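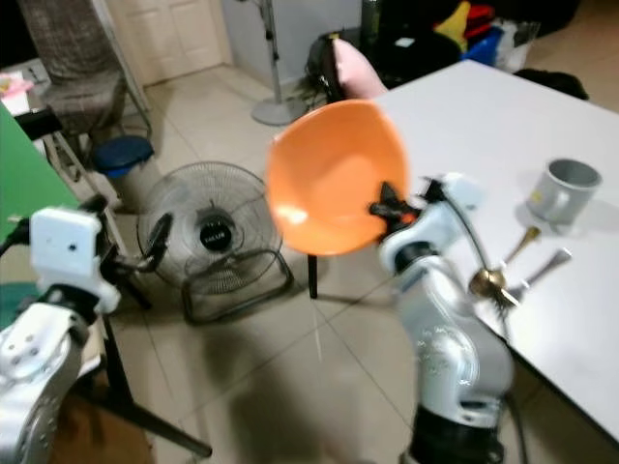

Right arm with the large orange bowl gripped at the rim, tilted toward the head camera.

Ticket 389 – Bowl slips and turns in right gripper during table clearing
Status: Open, workaround in place
Site: Pevura test room
Setup: two-arm station, Cluvitz task runner, head camera plus wrist cameras
Opened: 29th May
Priority: medium (raised from low, see below)

What's happening

The job is simple. The arms pick dishes off the beige table and move them over to the white one. Cups go fine, spoons go surprisingly well, and the plates are slow but OK. The trouble is the large orange bowl. The right gripper takes it by the rim, lifts, and somewhere in the carry the bowl starts to rotate around the fingertips. Most times it settles at a new angle and the arm keeps going. Sometimes it keeps turning until it drops. It's plastic, so no harm to the bowl, but twice it landed right where somebody would stand to reset the table, and that's why the priority went up.

I have to say this is one of the most interesting faults we've had on this station! Everything upstream looks healthy. The planner picks a sensible grasp, the arm gets there cleanly, the gripper reports closed. Then the bowl just does its own thing.

What the log says

Out of 267 bowl lifts on the current build, 235 finished with the bowl placed on the target table. The rest ended in a drop or a stop. Grip check returned OK on every single one of them, including the drops. So the grip check is no help here. It only looks at whether the fingers stopped before fully closed, and a rim pinched by the very tip of a finger passes that test just as well as a rim held deep in the pads.

No joint faults, no overcurrent, no lost frames from any camera.

First tries

Restarted the runner. No change.

Recalibrated the right arm against the head camera. The approach got a bit tidier and the bowl slipped just the same.

Raised the closing force one step at a time. Better at first, then worse. Past a certain point the fingers squeeze the flared rim and the bowl creeps outward. I put the setting back to default, please leave it there for now.
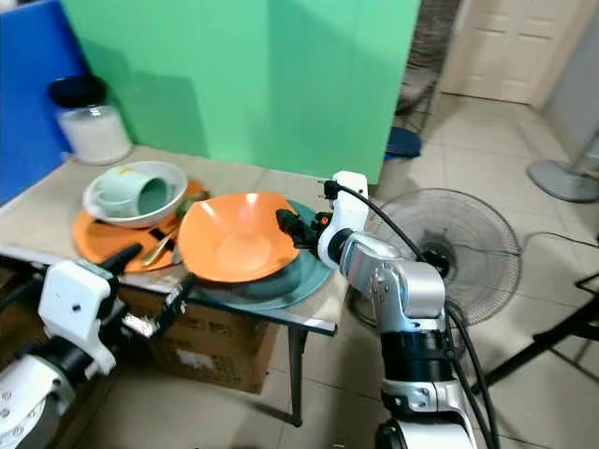 Next I tried changing the stack. The orange bowl normally sits on the bigger plate, and I wondered if the plate was coming up with it for a moment and adding drag. Ran a batch with the bowl straight on the tabletop. It slipped there too, so the plate is cleared of blame – at least for this ticket. I put everything back the way the Cluvitz layout has it so the numbers stay comparable.

I also swapped the roles and let the left arm do the bowl. Far fewer slips! That was the first real clue, and I got pretty excited about it. Same grasp plan mirrored over, same force, same speed. Whatever is wrong belongs mostly to the right side.

Speed

The carry speed is set at 200 in the runner config for both arms. Halving it on the right arm gets rid of nearly all the drops. The bowl still turns a little on the way up, but it stays in the fingers. This is the workaround now in place. It makes the whole cycle slower, and the people running the longer sessions will notice.
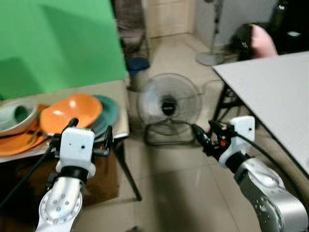
One thing that caught me out while testing at half speed: the two arms no longer finish together, and the runner doesn't wait for the slow one before it sends the fast one home. The wrists came closer to each other than I like over the gap between the tables. No contact. I added a wait step after the right arm's release. If you copy the workaround to another station, copy the wait step with it. Don't take one without the other.

For anybody working at this station until the ticket closes:
- Stay outside the reach of both arms while a bowl is in the air. Press stop first, then go in.
- If a bowl drops, don't pick it up with the runner only paused. Paused arms can still resume from the desk.
- Keep the white table clear on the near side so there's room for a bad landing.

Finger covers

After the left and right comparison I went back through the wrist views, which I should have done on day one. They're so good for this kind of thing, and I really recommend looking at them before touching any settings.

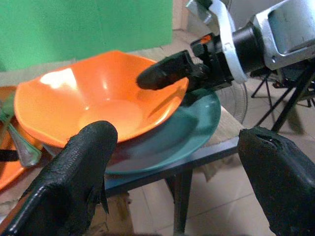 Wrist view over the bowl and teal plate. Note the wear on the near finger covers.

The covering on these fingers is creased, one has a frayed flap hanging off it, and the other has a dark slit or tear across the top. My working theory is that worn covers let the rim roll where a flat pad would hold it. I can't prove that yet. I want both pairs off and side by side on the bench before I say which arm is worse, and the left arm doing better could still come down to something else, like the angle it comes in from.

Next steps

New covers are on order from Softić, all four fingers, same type as before. When they're in, rerun the full bowl batch at normal speed with nothing else changed.

Ask Oseo support if the grip check can use finger position as well as the stopped state. A tip pinch and a full pinch ought to give different readings on a rim this wide.

Leave the right arm at half speed with the wait step on.

Update, same ticket

Oseo replied. Finger position is already in the gripper message, the runner just doesn't read it. So that part is a change on our side, and a small one. I've started on it and will attach the patch here. Really happy with that answer!

Covers not here yet. Ticket stays open.

Related tickets
Left gripper drops spoon at table edge
Head camera exposure jumps when door opens
Runner sends arm home before partner has released
Cup on its side not picked up on first try
Request: grip check to report finger position

Pevura station support – contact the support desk – © Pevura – Back to top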